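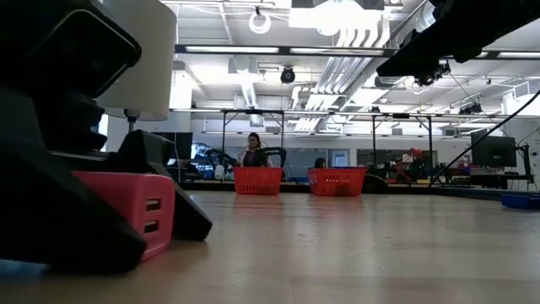
Zhenhua Zeng trouvait que le mot « consentement » arrivait trop tard dans notre premier plan, et que les participants devraient le rencontrer avant même de s'inscrire. Nous avons suivi cette remarque et déplacé la partie correspondante au début du rapport.

Projet de groupe : concevoir un séjour résidentiel de communication relationnelle
Rapport final, version corrigée

1. Point de départ

Le projet Talberg porte sur un séjour de 10 jours pour adultes, consacré à l'écoute et à l'expression des limites personnelles. Il devait pouvoir être animé par quatre personnes, dans un lieu sans équipement particulier. Nous avons retenu la maison Morska pour les calculs, à cause de ses deux salles et de sa cuisine collective.

2. Consentement et inscription

Chaque candidat reçoit un texte de deux pages. Il y est écrit que tout exercice peut être refusé sans explication, y compris après avoir commencé. Un entretien téléphonique suit. Nous avions prévu vingt minutes par entretien, c'est trop court : pendant l'essai de juillet, la plupart ont duré le double.

3. Questionnaire

Nous avons diffusé un questionnaire auprès des anciens participants des stages Bekatska et reçu 97 réponses exploitables. La demande la plus fréquente concerne le temps libre. Viennent ensuite la taille des groupes et le bruit la nuit. Les questions sur le contact physique étaient mal formulées - « à l'aise » n'a pas le même sens pour tout le monde - et nous ne les avons pas utilisées.

4. Essai

Une journée type a été testée avec des volontaires de la promotion. Le matin, exercice de demande à deux : l'un formule une demande simple, l'autre répond non, puis on échange. L'après-midi, cercle de parole selon la méthode Wijaya, avec un temps égal pour chacun. Le cercle a pris du retard et la dernière activité a été supprimée.

5. Budget

Le coût de la location et des repas est d'environ 3 000 euros pour le groupe, hors transport. Les animateurs ne sont pas comptés.

6. Points à reprendre

La procédure en cas de conflit entre un participant et un animateur reste à écrire. Il faudrait aussi une personne extérieure joignable le soir - nous n'avons pas trouvé qui. Le texte d'inscription figure en annexe A, le questionnaire en annexe B.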